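Can a Robot Do Your Chores Yet?

By Manon Kennedy
For curious readers ages 8 and up

Let's start with a question I get from almost every class I visit, usually from somebody in the back row who has been waiting very patiently with one arm in the air. "When can I have a robot that cleans my room?"

I would like one too! My room is not much tidier than yours, I'm afraid, and there is a basket of socks in it that I have been walking around for a good long while. So I have a personal interest in this question, and I've spent a lot of time asking people who build robots for their answer. The short version is "a little bit, and slowly." The long version is more fun, so get comfortable.

Some chores already have machines

You probably live with a few chore machines and don't think of them as robots at all. A dishwasher washes dishes. A washing machine washes clothes. In some homes a round little vacuum bumbles around under the sofa and gets stuck on the rug.

But think about what happens before the dishwasher starts. Somebody has to pick up the plates, scrape off the peas, and fit everything into the racks, with the big bowl leaning just so. And afterward somebody has to take it all out again and put it away. The machine does the middle of the job. The beginning and the end still belong to people (at my house, to whoever lost at cards).

Those beginnings and ends are full of picking things up and putting things down, and that is the part robot builders are working so hard on now.

Why picking things up is hard

Try something for me. Put a piece of fruit on a plate, close your eyes, and pick it up. Easy, right? Your fingers found the fruit and wrapped around it, and they squeezed just hard enough. If it began to slip, you squeezed a bit more before you even had time to think about it. Your skin is packed with tiny sensors that tell your brain about pressure and slipping and cold and bumps, all at the same moment.

Now try again with your eyes open, but this time use a pair of kitchen tongs. It's harder, isn't it? Lots of robots have hands that work a bit like tongs, with two stiff fingers that open and close. Those fingers may have a rough pattern on the inside to help them hold on, the way the bottoms of your sneakers help you on a wet sidewalk. Even so, a round fruit can roll, and a soft one can get squashed.

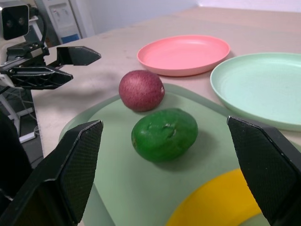

Then there is the matter of knowing what to grab in the first place. Many robots look at the world through cameras, and some have a camera right near the hand, so they can see what is between their fingers. A camera gives the robot a great big pile of colored dots. The robot's computer has to work out which dots are fruit, which dots are plate, and which dots are only a shadow. You learned to do that when you were a baby, and it took you many months of staring at things and putting them in your mouth.

Plates bring their own trouble. A plate lying flat on a table hardly sticks up at all, so there isn't much to pinch. You slide your fingertips under the rim without a thought. A robot has to come in at the right slant, and if it comes in too low it bumps the table.

How a robot practices

My friend Jamshid Ghorbani teaches robots at a workshop called Lorkemine, and he told me that his job is a lot like helping a little kid learn to tie shoes. You show them. Then you show them again. Then you have a sandwich and show them again.

A person can steer the robot's arms through a job while the computer saves every movement. Last April his team spent their days on one chore, moving things from a table onto a tray, and by the end they had saved 2618 tries. Some went well and some were terrible, and he says the terrible ones made everybody laugh.

When the robot has studied enough tries, it gets a turn on its own. Sometimes it does beautifully. Then somebody moves the tray over by the width of a hand, or swaps a lemon for a pear, and the poor robot has to think all over again.

What about stores?

Shops and warehouses are a bit easier, since people can arrange them to suit the machines. If every box is the same size and every shelf is in the same place, a robot arm can do good work all day. Your kitchen isn't like that. Your kitchen has a drawer that sticks, and a cat.

So, will you get one?

I think robots will help with some chores at home while you are growing up, starting with small ones. Carrying something on a tray, perhaps, or putting fruit in a bowl. Folding a fitted sheet may take longer (I am a grown woman and I can't do it).

Something to try at home

Ask a grown-up for a pair of tongs and 10 things that won't break. A sock, a spoon, an orange, and a toy car are good ones to start with. Move them all from the table to a tray, using only the tongs, and have a friend time you. Then do it once more with one eye shut.

Write down which thing was the hardest to pick up and why you think so. Adjoa Quartey, who tests these activities for me with her after-school club, reports that the spoon gave them the most bother, and that one orange went under the radiator.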